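Chapter 8
Household and Shop-Floor Chores

Sections in this chapter
8.1 What counts as a chore
8.2 Why the factory came first
8.3 Hands, grippers, and the things they hold
8.4 Teaching by showing
8.5 Measuring success
8.6 Case study: the Pasumlow kitting bench
Review problems

Before you start

You should be comfortable with the material on joint motion in Chapter 3 and on cameras and depth in Chapter 5. Section 8.4 uses the idea of a training set from Chapter 6. If you skipped that chapter, read its first two sections now.

Key terms

chore, fixture, compliance, grasp, end effector, demonstration, hand-held gripper, fiducial marker, intervention, cycle time, recovery

Introduction

Erzsébet Fekete ran the packing room at Groltano for many years before the company bought its first arm. The arm was installed to move filled trays from a conveyor to a rack. It did this well. A month later she asked the installer whether it could also pick up the packing slips that fell on the floor. He told her that this would be a separate project and would probably cost more than the arm.

Her question is the subject of this chapter. The tray job looked hard and was easy to automate. The trays were all the same size, they arrived at the same place, and they weighed the same to within a few grams. The slips looked easy. A slip might lie flat, or be folded, or be stuck under the wheel of a cart. A person picks one up without thinking about it. A machine has to find the slip, decide how to get a fingertip under it, notice if it has failed, and try again in some other way.

We use the word chore for work of the second kind. A chore is a short task, done by hand, in a place that was arranged for people and that changes from one time to the next. Folding a towel is a chore. So is clearing a bench at the end of a shift, sorting returned parts into bins, or emptying a dishwasher. Some chores are done at home and some at work, and from the machine's side there is less difference between the two than you might expect. A kitchen drawer and a tool drawer present nearly the same problem.

Can machines do chores yet? The short answer used in this book is: some of them, some of the time, with a person nearby. The longer answer depends on what you are willing to count. A robot that folds towels in a laboratory may be folding the same few towels on the same table under the same lights. Move the table next to a window and it may stop working. A robot vacuum has been an ordinary product for years, but it succeeds partly by ignoring most of what a person does when cleaning a floor. It doesn't lift the chair or pick up the sock.

When you read a claim about a household or shop robot, ask these questions first:

How many different objects was it tried on?
Were any of those objects new to the machine?
Who set up the work area, and who reset it between tries?
How often did a person step in?
What did the machine do after a mistake?

The last question is the one most often left out of reports. Gøran Haugen, whose group at Bonderon tested a shelf-stocking arm for one of its stores, kept a log of every attempt over a trial of 300 items. The arm placed most of the items correctly. When it dropped one, however, it carried on as though the item were still in its grip, and went through the motion of setting nothing on the shelf. A clerk had to walk over and clear the fallen item before the next one arrived. The store decided that it was paying for an arm and a clerk, and ended the trial in September.

None of this means the machines are poor. The arm at Bonderon was fast, and its joints would repeat a motion to less than the width of a pencil line. What it lacked was experience of things going wrong. Most of the progress you will study in Section 8.4 comes from attempts to supply that experience.

There are several ways to do it. An engineer can write rules for each case, which works until the cases run out of names. A robot can practice by itself, in simulation or on a real bench, and be scored on the result. Or a person can do the chore while the motion is recorded, and the robot can learn to copy it. The third way is called learning from demonstration. It is attractive for chores, where people are skilled and the rules are hard to write down.

Demonstrations can be collected by driving the robot itself by remote control. This gives data that fits the robot exactly, but it is slow. Anikó Vörös, who trained operators at the Pintér repair shop, found that a new operator driving an arm needed roughly 60 seconds to do what the same person could do by hand in 5. The operators also grew tired and began to choose easy grasps. A second method gives the person a gripper to hold. The arm is left out altogether. The person moves the gripper through the chore, and its position and the view from its camera are saved for later use.
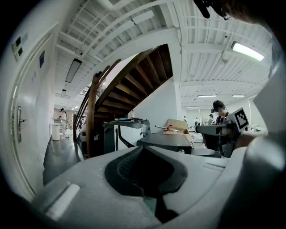 Hand-held grippers change where training data can be gathered. A robot arm has to be bolted down, powered, and fenced off, so its data tends to come from one bench. A gripper that a person carries can go wherever the person goes, and several can be used in one room. The person still has to work within its limits: two fingers, no wrist of the ordinary kind, and no sense of touch except what comes back through the handle. Recording also depends on knowing where the gripper is at each moment. A common aid is the fiducial marker, a flat square printed with a pattern that software can identify and measure, like the black and white one fixed to the gripper in front of the person in headphones. From the apparent size and tilt of such a square, a program can work out how far away it is and which way it faces. Section 8.4 gives the geometry. Consider also what a camera carried in this way takes in besides the work: a staircase, a door handle, ceiling lights, other people. A learning program has to find out which parts of the view matter to the task, and it can do this only if the background varies enough from one recording to the next.

The cost of the method is a mismatch. The person's arm can reach around a box in ways the robot's arm cannot, and a motion that was comfortable for the one may be impossible for the other. Some recordings have to be thrown out for this reason. Others can be kept after the path is adjusted. Chang-ho Hong's team, whose kitting bench at Pasumlow is the case study in Section 8.6, checked each recorded path against a model of the robot before using it. The rejected paths were sorted by cause, and you will work with that list in the review problems.

A word on vocabulary. Engineers often speak of a task as solved. We avoid the word in this chapter. A chore is reported here with its conditions: the objects, the place, the number of tries, and the number of interventions. Zsolt Farkas, who reviewed the Pasumlow bench for the plant, put the same point in his notes when he wrote that he could not approve "picks parts" but could approve "picks these 8 parts from these bins, with an operator in the room." You should write your own lab reports in the second style.

What you should be able to do after this chapter

Explain the difference between a chore and a fixed production task, with an example of each from home and from a shop.
List the conditions that must be stated with any success rate.
Compare remote control and hand-held grippers as ways of collecting demonstrations.
Describe what a fiducial marker provides and when it fails.
Judge whether a given chore could be handed to a machine as it now stands, and say what a person would still have to do.

Warm-up activity

Choose a chore you do at least once a week. Do it with one hand, using only your thumb and first finger, and have a partner write down each place where you hesitate, drop something, or use your other hand without meaning to. Then trade places. Keep the list. You will need it for Problem 5 at the end of the chapter.

8.1 What counts as a chore

The definition given in the introduction has three parts, and each of them rules something out. The task is short, so painting a house is not a chore in our sense, although rinsing the brush is. It is done by hand, so we leave out jobs such as mowing, where the person mostly steers. The place was arranged for people, and this is the part that causes the most trouble for a machine. Shelves are set at the height of a shoulder. Handles are shaped for a palm.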